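Laundry corner in the back room – where do you put everything?
Home & Storage > Laundry and cleaning
Page 1 of 1

torvik_south
We do the laundry in a shared back room that is also storage, and I'm trying to sort out a hanging station. Right now there is a plastic folding table, a bin for clothes, one shelving unit and whatever chair is free. Shirts go on hangers straight from the bin. 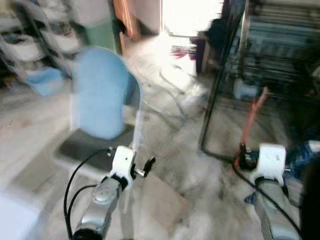
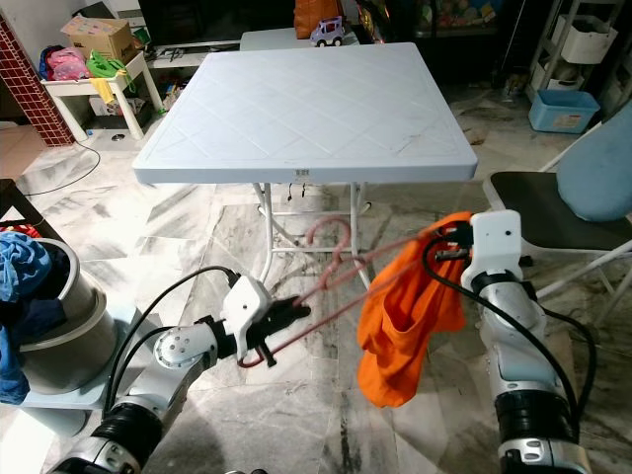
I have 50 dollars to spend, 53 if I count the change jar. My first idea was a rail on the wall by the shelves. Second idea was a rolling rack. The floor is hard all the way through, so wheels would be fine.

marblefoot
Rolling rack. I bought the Kisen one, single bar, and it holds nearly 30 shirts before it starts to lean. Put it next to the table so you don't have to walk with each hanger.

quietspin
I'd skip the rack. They end up full of coats within a month. A wall rail stays a laundry rail. Also get the small white table cleared off. If the box and the bags went on the shelves you would have a second surface for folding.

torvik_south
The small table is the kids' and it's too low for folding. I tried it in February and my back hurt for two days.

marblefoot
Wall rail depends on the wall. If it's tile over something soft you'll be sorry.

quietspin
They said by the shelves, not on the tiled pillar. Different surface.

marblefoot
Fair, I missed that. I still think a rack is easier to return if it doesn't work out.

Zunham_Lane
Raising the bin is a good habit, keep doing that. I had mine on the floor for years. One thing – plastic hangers like the red one let wide necks slide off. I put a rubber band at each end and it stopped.

dropcloth88
Do you sort by person or by color? That matters more than rail or rack in my opinion. We have one bin each, and the hanging goes quicker.

torvik_south
By person, mostly. The Tunel rack is 1000 mm wide and I measured the gap next to the shelves, it would fit with a little left over. Going to try that first and keep the rail as plan B. Rubber bands I can do tonight.

quietspin
Post again when the coats arrive.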